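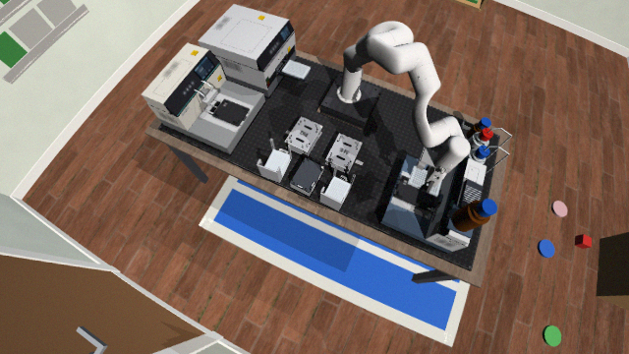 Imelda Garrick
Garden soils writer, Hutchins Soil Club

5 min read

Your soil questions, answered

I love getting soil questions, and spring always brings a great big pile of them. The Hutchins Soil Club has 345 member gardens now, from balcony tubs to the sheep paddocks out past Stosel, and the same questions turn up from nearly all of them. I've pulled the common ones together and tried to keep the answers short (I failed on clay, sorry, I have a lot of feelings about clay).

When should I test my soil?

Any time you can get a trowel into it, but I'm fondest of autumn. If your soil needs lime, it takes months to do its work, so an autumn test gives you the whole winter before you plant your tomatoes. Wait a few weeks after any feeding, or you'll mostly be testing the fertiliser. And try to test in the same season each time so you can compare one result with the next.

How do I take a good sample?

Scrape away the mulch and dig straight down to the depth of your hand. Take a thin slice from the side of the hole. Do that in several spots across the same bed, tip the lot into a clean bucket and mix it well. One cupful of the mix is your sample.

Use a plastic bucket if you have one. A rusty or galvanised one can leave bits of metal behind and throw off the iron and zinc readings. Pick out stones, roots and worms (put the worms back, please!). Spread the soil on newspaper overnight, out of the sun, and bag it once it feels crumbly.

Can I put the whole garden in one bag?

You can, and you'll get an average that fits no part of your garden. Keep the vegie patch apart from the lawn, and keep anything near a concrete path or an old brick wall apart from both. Lime creeps out of mortar for years. My own side bed runs so alkaline that blueberries went yellow in a month, while three steps away the camellias are as happy as can be.

If you only want to pay for one test, make it the bed you eat from.

What does pH really tell me?

How easily your plants can get at the food that's already there. Seven is neutral, lower is more acid, higher is more alkaline. Most vegetables are content a touch on the acid side. Blueberries and azaleas want it properly acid, and lavender will put up with a fair bit of lime.

What I find wonderful is how often a hungry-looking plant is sitting in rich soil. The iron is down there the whole time and the roots can't take it up. Change the pH and the new leaves come through green, without a scrap of extra feed.

Are the cheap probes any good?

The ones with a metal spike and a little dial? I haven't had much luck with them. I pushed one into the same pot morning and evening and got two quite different answers. The powder-and-colour-card kits are far better value. They won't give you decimals, but you don't need decimals to decide whether to lime a cabbage bed.

The club keeps a few Jotelari colour kits to lend out. They cost $3 to borrow, which pays for the powder. Please rinse the tile before you bring it back.

Is a lab test worth the money?

For a new garden, yes, I think so. You'll learn about phosphorus, potassium and organic matter, and none of those show up on a colour card. If you're near an old house with flaking paint, or a former orchard or workshop, ask for lead and arsenic too. Those are usually separate tests, so say so on the form when you send the bag.

After that first one, a lab test every few years is plenty for most home gardens. Spend the rest on compost.

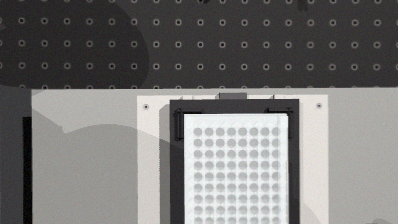 Compost is also the thing I'd reach for whenever a report leaves you confused. It helps sand hold water, it helps clay let go of it, and it softens the swings at either end of the pH scale. Two fingers deep on top of the bed, once a year, and let the worms carry it down.

My report says "high phosphorus". What do I do?

Stop adding it! Nearly always it comes from years of chook manure, and I say that as someone who adores chook manure. Phosphorus hangs about in the soil for a very long time. Switch to leaf mould or lucerne mulch, use blood meal if your greens need nitrogen, and keep the manure for somewhere else. Be careful around grevilleas and banksias, which can be badly set back by it.

I have heavy clay. Should I give up?

Never! Clay is a gift, even if it doesn't feel like one in August when it's stuck to both boots. It holds far more food than sand does, and once it opens up it'll grow roses the size of saucers.

First, stay off it when it's wet. Second, try the jar trick: drop a dry crumb of soil into a jar of rainwater and leave it alone for a day. If the crumb sits in a milky cloud, gypsum will probably help. If it slumps into a heap and the water stays clear, gypsum won't do much for you and you should save your money. Then mulch, and mulch again. Daikon radish is a terrific clay breaker too. Sow it thickly, eat a few, and leave the rest to rot in the ground. The beds down at Drustidik were like pottery when we started, and we can now push a fork into them one-handed.

Should I dig every year?

I used to, and I enjoyed it. These days I fork the bed once when it's new and then leave it be. The fungal threads stay whole, fewer weed seeds come up, and my back is grateful. Potatoes are the exception, because getting them out is digging whether you like it or not.

What happens to club results?

If you tick the box on the form, your numbers go into our shared soil map with the street name left off. We have 2394 results on it so far, going back to when it was all on paper cards. It's great fun to look at — there's a long ribbon of sandy soil running right through Hutchins where the creek used to go, and you can follow it from one backyard to the next.

If you don't tick the box, your report goes to you and stays with you.

Can I ask something that isn't on this page?

Please do. Send it through the club contact page, with your suburb and a few words about what's growing there. Whether the plant is in full sun helps a lot. I answer most of them in the evenings, and the good ones end up here. The next update is due in November, when I'm hoping to have a decent answer on coffee grounds.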